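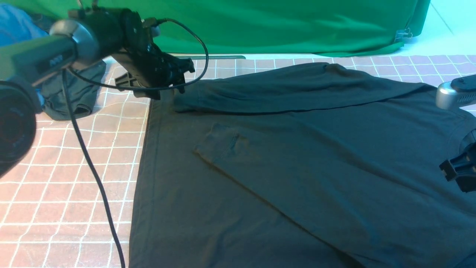 4.3 Die öffentliche Vorführung als Erhebungssituation

Die dritte Teilstudie fand im August während des Tages der offenen Tür am Standort Edero statt. Im Unterschied zu den beiden vorangegangenen Teilstudien, die unter Ausschluss Dritter durchgeführt wurden, war der Versuchsplatz hier für Besucherinnen und Besucher einsehbar. Gegenstand der Vorführung war das zweiarmige Falten von Oberbekleidung, also jene Aufgabe, die im Verbundvorhaben Tresar als Referenzaufgabe für formlabile Objekte festgelegt ist. Das Interesse richtete sich auf zwei Fragen: in welchem Umfang sich ein unter Laborbedingungen eingerichteter Ablauf in eine öffentliche Situation übertragen lässt und welche Merkmale des Vorgangs das Publikum als Hinweise auf Kompetenz oder Unsicherheit der Anlage deutet.

Der Zutritt war in Gruppen organisiert und auf 100 Personen je Durchgang begrenzt. Insgesamt wurden im Tagesverlauf 651 Personen am Eingang erfasst. Eine Auswertung nach Alter oder beruflichem Hintergrund war nicht vorgesehen, da die Teilnahme an der Befragung freiwillig blieb und keine personenbezogenen Angaben erhoben wurden. Die Vorführung begann um 10 Uhr und wurde in der Mittagszeit unterbrochen. Die Moderation folgte einem Leitfaden, der mit den Partnern in Pilkington abgestimmt war und den Begriff der Autonomie bewusst erst nach dem ersten Durchlauf einführte.

Als Arbeitsfläche diente eine rosafarbene Unterlage mit weißem Gitterraster vor einem grünen Stoffhintergrund. Die Wahl des Rasters geht auf Erfahrungen am Standort Dodley zurück, wo Lageabweichungen gefalteter Textilien auf einfarbigen Flächen nur mit erheblichem Aufwand nachträglich zu bestimmen waren. Für das Publikum erwies sich das Raster zugleich als Lesehilfe – mehrere Befragte bezogen sich in ihren Antworten ausdrücklich auf die Linien, wenn sie die Ausrichtung eines Kleidungsstücks beurteilten.
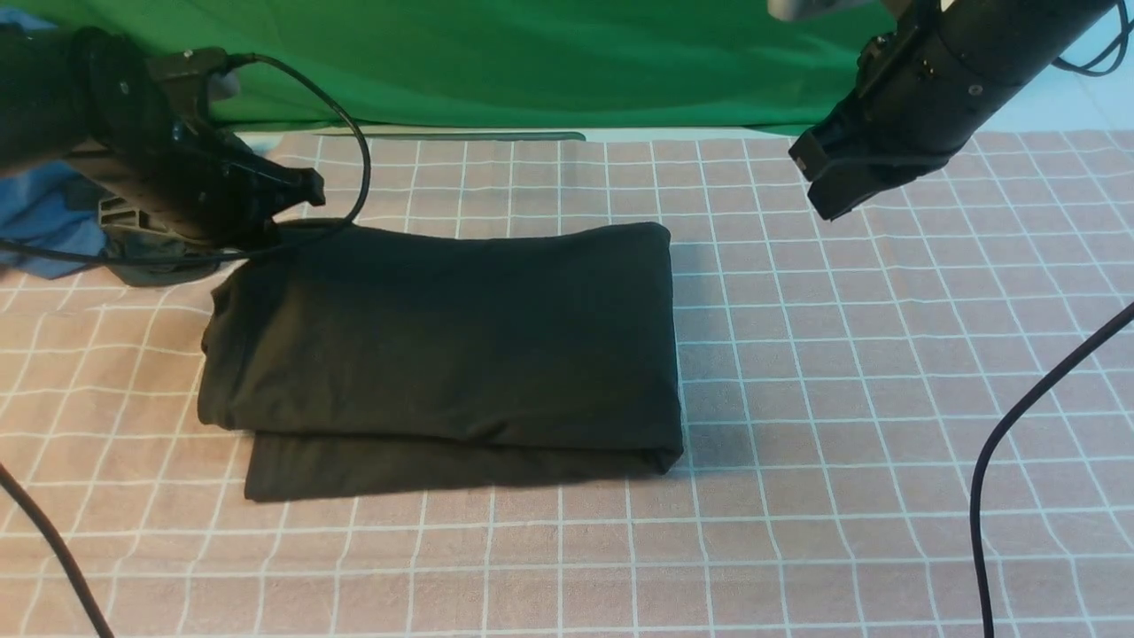 Abbildung 7: Gefaltetes dunkles Kleidungsstück auf der gerasterten Unterlage, beiderseits die schwarzen Greifer der Anlage.

Die Beobachtungsprotokolle zeigen ein über die Durchgänge hinweg stabiles Muster. Die Aufmerksamkeit der Anwesenden war während des Zugriffs auf den Stoff am höchsten und ließ nach, sobald die Greifer sich vom Textil gelöst hatten. Wartezeiten zwischen zwei Bewegungen wurden von einem Teil der Befragten als Rechenvorgang, von einem anderen als Störung gedeutet. Eine Erläuterung durch die Moderation veränderte diese Zuschreibung im jeweils folgenden Durchlauf deutlich. Auf die Bewertung des Faltergebnisses hatte sie dagegen keinen erkennbaren Einfluss.

Bemerkenswert ist ferner der Maßstab, den das Publikum an das Ergebnis anlegte. In der projektinternen Bewertung gilt ein Kleidungsstück als gefaltet, wenn ein annähernd rechteckiger Umriss vorliegt und keine Stofflage ungeordnet über diesen hinausragt. Ein schmaler Versatz zwischen oberer und unterer Lage wird hierbei toleriert. Die Befragten urteilten in diesem Punkt uneinheitlich. Während manche den Versatz nicht erwähnten, führten andere ihn als wesentlichen Mangel an und verglichen das Ergebnis mit im Einzelhandel ausgelegter Ware. Knitterspuren wurden seltener genannt als Abweichungen an den Kanten.

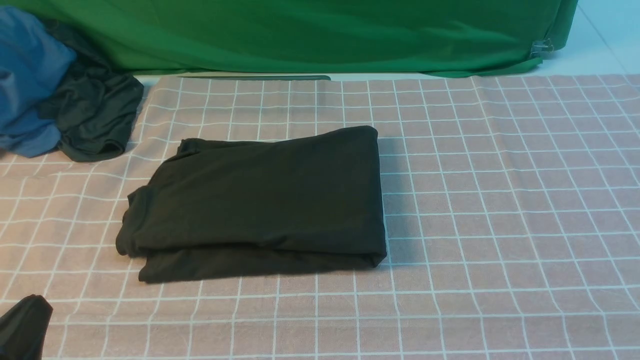 Abbildung 8: Gefaltetes Kleidungsstück mit leicht versetzter oberer Lage; links hinten ungefaltete Textilien.

Aus der Gegenüberstellung der beiden Maßstäbe ergeben sich Folgerungen für die Gestaltung künftiger Bewertungsbögen. Die bislang verwendete Skala unterscheidet lediglich 2 Stufen und bildet den Bereich zwischen einem geordneten Bündel und einem kantengleich gelegten Textil nicht ab. Für die Fortschreibung des Vorhabens, das in seiner zweiten Phase bis 2031 angelegt ist, wird daher eine getrennte Erfassung von Umriss, Lagenversatz und Oberflächenbild vorgeschlagen.

Einschränkend ist festzuhalten, dass die Befragung unmittelbar am Versuchsplatz stattfand und Antworten einzelner Personen von den Umstehenden mitgehört werden konnten. Eine gegenseitige Beeinflussung ist insbesondere bei den größeren Gruppen anzunehmen. Ebenso wurde die Beleuchtung des Platzes für die gesamte Dauer der Vorführung unverändert belassen, sodass Aussagen über die Wahrnehmbarkeit dunkler Stoffe unter anderen Lichtverhältnissen aus diesem Material nicht abzuleiten sind. Die Protokolle der Moderation werden in Abschnitt 4.4 gesondert ausgewertet.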